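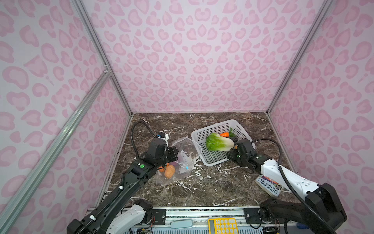 Pink leopard-spot panels, dark marble floor

Lists > Study Group > March

Wednesday — posted by Clotilde Barbier

Po-yen Peng wrote:
> Is the Sirow question bank worth it? 688 questions and I've only got 4 weeks left.

I used it for level 1 and liked it — mostly for ethics! The bond questions felt way harder than the Fung mock (I bombed 2 sets in a row). I'd do the end-of-chapter stuff first, then a timed mock every weekend.

Clotilde

Contact the list owner | Back to top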